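Platbridge knob fault

The Platbridge knob fault was an error in the household robot control software developed by Jedotus, in which a robot arm working in a simulated kitchen turned the wrong knob on a cooker and reported the task as complete. It was made public in a fault notice dated 4/1/23. The fault affected the Platbridge test set and two releases of the Nemik controller. No physical robot was involved in the original failure, but the notice led to a halt in hardware trials that used the same controller.

Background

Platbridge is a set of simulated kitchens used to train and check robot arms before they are tried on real appliances. Each kitchen has a fixed layout and a list of short tasks, such as opening a drawer, moving a pan or turning off a burner. The rooms differ in their finishes and in the placing of the cooker, sink and cupboards. Nemik is the controller that reads the camera views and moves the arm. A separate program, the task checker, decides at the end of each run whether the arm has done what was asked.

The checker was written early in the project and was shared by all the kitchens. It did not look at the camera views. It read the state of the simulated appliance directly, taking each knob as a number in a list.
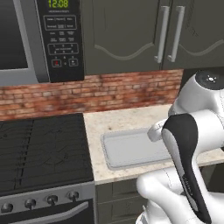 The fault lay in the way the knobs were numbered. In most Platbridge kitchens the list ran from left to right as seen by a person standing at the cooker. In a smaller group it had been built in the opposite order, and the checker was never told of the difference. Layouts with four round black knobs along the front of the cooker were the hardest to check by eye, as the knobs were alike apart from their position. An arm asked to turn off the leftmost burner could turn the rightmost knob and be marked as correct. Where the same layouts were used for training, the controller was rewarded for the mistake and learned to repeat it.

Discovery

The fault was found by Tarek Abu Hammour, a test engineer at Jedotus, during a review of 600 stored runs. The review had been started for another reason: the arm was thought to be passing too close to the edge of the worktop on its way to the cooker. While replaying runs at reduced speed, he noticed that the burner named in the instruction was still lit after the checker had recorded a pass. He then compared the instruction with the final knob positions in every run. Of the 600, 298 were found to have been scored against the wrong knob.

The remaining runs were scored correctly, though the notice advised against using them as a separate set – some had been made with a controller already trained on faulty results.

Safety concerns

A wrong turn in simulation does no harm by itself. The concern was that a controller trained in this way might leave a real burner on, or turn on one that was off, while reporting success. Baloch, a supplier of kitchen test rigs, had been preparing to run Nemik on a working electric hob and stopped the work when the notice came out. The trials resumed after the controller had been retrained.

Correction

Jedotus renumbered the knobs in all the affected kitchens and changed the checker so that it tests the state of the named burner as well as the position of the knob. A run in which the two disagree is now stopped and marked as invalid. Scores from the earlier test set were withdrawn, and the two affected Nemik releases were removed from download in January. Users who had trained their own controllers on the old layouts were told to start again from a clean copy.

See also

Reward misspecification
Robot safety
Simulation-to-reality transfer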